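Progress report to the Sudine fund: soft goods handling, third period
Prepared by Wulan Wattimena, project lead

## Summary

The main event of this period was the open day in January. We opened the lab to partners, teachers from two nearby schools and staff from Golestani, who are considering a small trial in their returns room. Work on the gripping software is on schedule. The written safety review is late and will be sent with the next report.

## Open day

The day ran from 10 a.m. to 4 p.m. We gave 3 demonstrations, each followed by questions. Visitors stood behind the tape and watched the table directly, with the wrist view on a monitor beside it. The first session started late while we restarted the left arm controller. The other two started on time.

Most questions were about cost, speed and what happens when the arms drop something. The teachers asked whether students could come in smaller groups. Golestani asked for a second visit with their warehouse lead, and we have agreed to one before the end of the next period.

Both arms at the table, and the wrist view of the fabric:

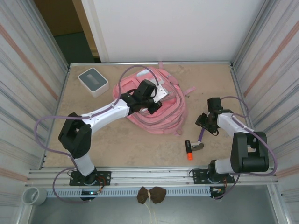
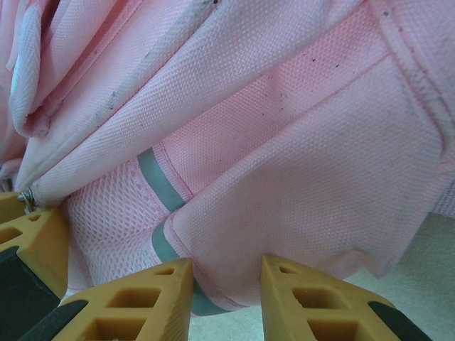
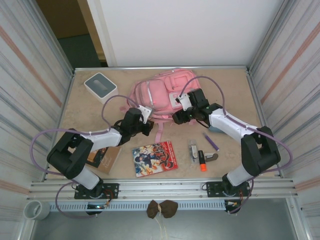

Soft goods remain the hardest class of object for the Tullotix software, and they were what the Golestani staff most wanted to discuss. A rigid box has the same shape each time it is picked up. A bag changes shape whenever it is touched, so a grasp point chosen from the overhead view may be gone by the time the fingers arrive. The pink backpack is a fair test of this. Seen from the wrist it has deep folds, a mesh panel and gray strips with stitched edges close together, and the software has to treat each of them differently. At present it handles seams and stitched edges well and mesh poorly. We plan to spend most of the next period on mesh.

## Data collected

We set a target of 2000 recorded handling attempts for the full grant. The total now stands at 666. This is behind the even pace we proposed, but the first period was mostly setup and we expect the rate to rise. Attempts made during the open day are not included in the total, as the lighting and the timing were changed for visitors.

## Spending

Spending is within budget. The largest item was a replacement set of finger pads from Stevetti, ordered after the old pads began to wear at the tips. Delivery took around 3 weeks, and we have ordered a spare set to avoid another wait. Refreshments and printing for the open day were paid from the outreach line.

## Problems

- The left arm controller needs a restart after long idle periods. The supplier has the logs.
- The monitor was too small for people at the back. We will borrow a larger one for the Golestani visit.
- Two visitors could not hear the speaker over the ventilation.

## Next period

1. Send the safety review.
2. Host the second Golestani visit.
3. Begin the mesh work and report grasp results for mesh separately from other fabric.
4. Reply to both schools with possible times for student groups.

We are not asking for any change to the grant terms. The updated spending table will follow by email.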